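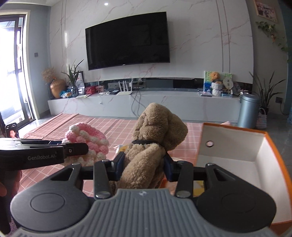 Search the help pages
Type a word or two

Can I wash a mohair-type stuffed animal that's been in a box for years?

Yulan Xiong
Hi everybody! I finally opened the boxes from my aunt's house in Nostbridge and I'm so excited, there's a whole family of old stuffed animals in there. Most of them have that curly, fuzzy fabric, and they smell like an attic. No tags on any of them except one that says Darus, and I can't find a thing on that name. One of them crunches when you squeeze it. Can these go in the washing machine on gentle, or am I going to wreck them? I'd love to have them ready for my niece's birthday in June.

buttonjar
Please don't machine wash the crunchy one! Crunchy usually means wood shavings inside (people call it excelsior), and once that gets soaked it can take forever to dry and may go moldy. Surface clean only. I've done loads of these and it's so satisfying:

Vacuum first, lowest suction, with a piece of old pantyhose over the nozzle. Then whip a few drops of mild baby shampoo into a bowl of water until you have a big pile of foam. Use the foam, not the water. Dab it on with a soft toothbrush, wipe with a damp cloth, and let it air dry away from the heater. Test a hidden spot first, under an arm is good. When it's dry, fluff the curls with a clean pet brush and you'll be amazed how much color comes back!

For the smell, put them in a lidded tub with an open dish of baking soda for 2 weeks. Don't let the soda touch the fur.

Also check the eyes before a small child gets them. Old ones can be glass on wire and they pull right out.

pete_737
i just throw mine in a pillowcase, cold wash, hang on the line. never had a problem

marigold lane
Pete's way is fine for newer toys with polyester stuffing, so anything from 2000 or later I'd happily do like that. For the older ones I'm with buttonjar. One thing to add: look for moth damage (bald patches, gritty bits in the seams). If you see any, seal the toy in a bag and freeze it for two weeks before it goes near your sweaters. Let it come back to room temperature before you open the bag.

Comments

Yulan Xiong: The foam trick is wonderful!! Did the smallest one last night and he's a completely different shade.

Vasilakis: Does this work on a toy with a music box inside?

buttonjar: Yes, just keep the foam barely damp around the key.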